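Home | Kitchen | Laundry | Workshop | Floors | Ask Us

Filed under: Laundry, Helpers and Gadgets

Getting a two-arm home robot to carry the laundry: setup notes on the Hornel trial kit

By Brynhildur Laxdal
9/4/22

Hornel rents a two-arm robot to households on a trial basis, with a laundry routine already loaded. The routine has one job: pick up a basket at a fixed point, carry it to the washer, and hold it there while a person loads the drum. It does not sort, it does not load, and it does not handle detergent. The notes below cover what to change in the room and in the basket to get steady results from it. Most of them apply to any machine that carries with two grippers.

Basket

Use a rigid plastic basket with short ends the grippers can close on. A rolled rim gives the fingers an edge to pull up against. Soft-sided hampers fold inward when lifted from both ends, and wicker sheds splinters under clamping pressure. Round baskets are a poor match, as the two grip points are never quite opposite each other.

Slotted sides are fine provided no sleeve or drawstring hangs through them. Tuck these in before the lift. A strap caught between finger and rim reads as a good grip and then slips.

Load

Keep loads small. The Hornel manual allows more, but on our unit the basket began to sag in the middle with wet towels, and the arms corrected for it over and over. Dry shirts and trousers gave no trouble. Spread heavy items along the bottom. A load heaped at one end puts most of the weight on one wrist, and the basket will lean to that side.
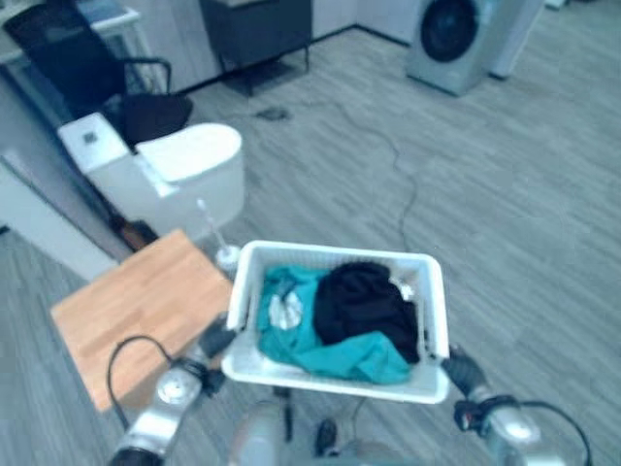 Basket held by both short ends, light load, tilted toward the head camera.

Set the tilt in the arm menu under "Carry." A slight tilt toward the head lets the camera see the contents. Too much and small items slide to the low side. We settled on setting 3 and left it there. Adelino Tavares, who set up our unit for Hornel, prefers the basket level for folded clothes.

Floor

Clear the route first. Thin cables are the main hazard on a hard floor: the base will cross one, but it may drag it along. Run cables against the baseboard and tape them. Bath mats should come up. Plank flooring needs no treatment, though wax left a film on the drive wheels that had to be wiped off with a damp cloth.

Leave room for the elbows. The arms swing wider than the base when the basket is turned, and in a shared bath and laundry room the first thing struck is usually whatever stands beside the toilet. Teach the turn with an empty basket, and teach it in both directions.

Robot cables

Each wrist has a cable that loops outward from the arm. Check both loops before a run and keep them clear of chair arms, door handles and faucet levers. Do not tie them down tight. The slack is needed when the wrist rolls.

Grippers

Wipe the finger pads weekly with plain water. Fabric softener residue makes them slick. Replacement pads from Pramedari fit without trimming and grip plastic better than the originals, but they mark light-colored rims.

Log

Our unit completed 358 carries between January and the date of this page. Of these, 70 needed a hand, mostly for a basket set down crooked at the pickup point. Two strips of masking tape on the floor cured most of that. The service interval is 2,000 carries, so we can't comment on wear in the joints.

Verdict

Worth the rental for someone who should not lift or bend. For anyone else it is slower than walking. Eilidh MacAulay is testing the Macedo single-arm model with a handled basket and will report separately.

Contact the editors | © 2022 Isach Household Notes | Back to top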